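**Ticket 1553** - Tillavon snack cell, two-arm table
**Opened:** 29 Jan 2019
**Severity:** 2 (safety function degraded, no contact, no injury)
**Status:** Fix applied, monitoring

## Symptom

Arm speed does not drop when a hand enters the sandwich zone. The Drurkton zone monitor should cut both arms to 20 percent of program speed on entry and hold until the zone has been clear for 8 seconds. On the basket side the cut comes late or not at all. On the tray side it works every time.

The emergency stop circuit is not part of this fault. It was tested before any other work and dropped both arms as expected. The stop on the cooker's yellow panel belongs to the cooker and has no connection to the arm circuit. Operators should not reach for it to stop an arm.

Worst case is a hand coming in low at the near side of the basket, between the rim and the gripper.
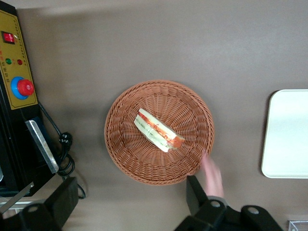
## Checks

1. Restarted zone monitor. No change.
2. Swapped zone camera cable. No change.
3. Compared clocks on the monitor and the Lambrakis arm controller. Offset was within limits.
4. Forced the zone input high by hand from the service page. Both arms slowed at once, so the path from monitor to controller is good.
5. Ran 50 entries with a test rod on each side, arms parked. Basket side missed on the near edge only. Tray side, no misses.
6. Ran the snack stand program to see if the fault follows the arm or the zone. Speed cut was normal over the Snickers bars and normal over the foil packages. The fault stays with the sandwich zone.
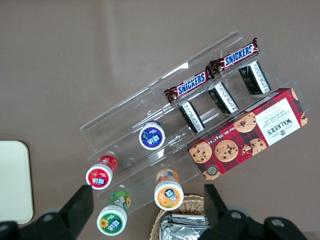 *Wrist view during check 6: tiered stand, with the foil packages between the fingers.*

After check 6 the arm and gripper were ruled out. Remaining suspects were the zone camera and its ignore mask. Camera was cleaned and refocused, and the near edge was still missed. The mask file had last been edited in September, when the monitor was giving false trips during sandwich picks.
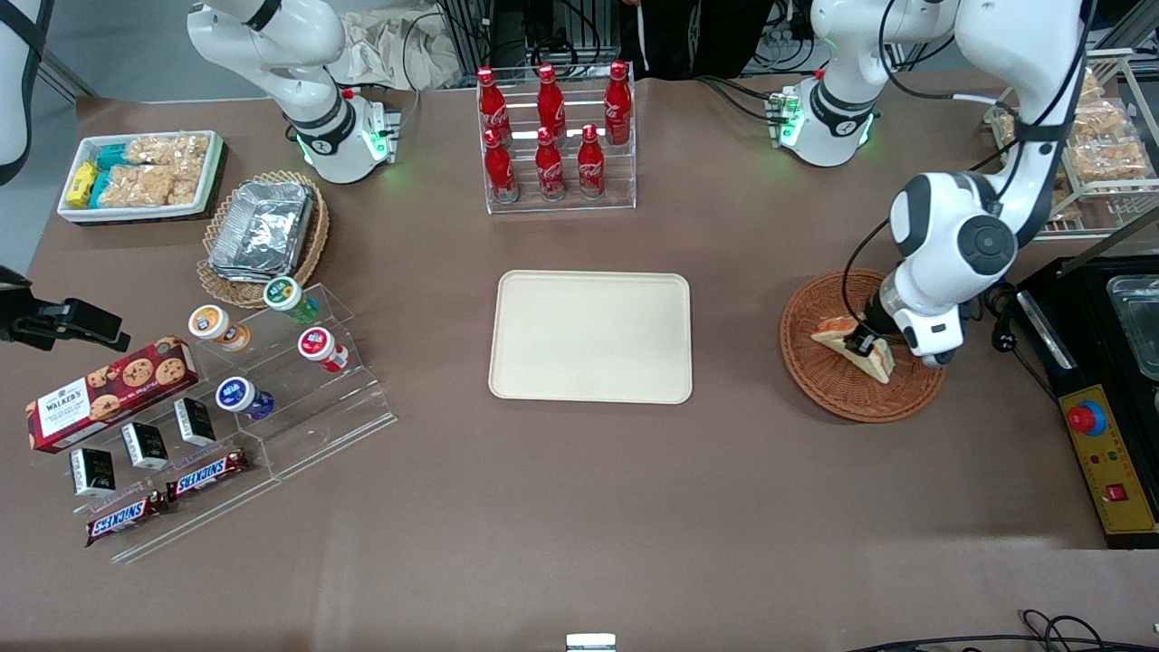 The ignore mask turned out to be drawn too wide. It was added so that moving cables would not count as a person. With the left gripper closed on the sandwich, the thin black cables loop down beside the wicker plate, and the September mask covers that loop plus a wide margin on the near side. A hand in that margin is ignored along with the cables.

## Fix

- Removed the September mask.
- Drew a new mask tight to the cable path.
- Added an arm-position condition: the mask is active only while the left arm is in the pick pose.
- Raised the Gokton filter setting one step to hold down false trips.

Repeated check 5. No misses on either side. One false trip during a sandwich pick, cleared without a restart.

## Open items

- Re-route the left arm cables closer to the link so that the mask can be deleted. Clips on order.
- Mask edits need a second sign-off. The September edit has only one.
- Until the clips are fitted, no hands in the sandwich zone with the arms enabled - use the hold button first.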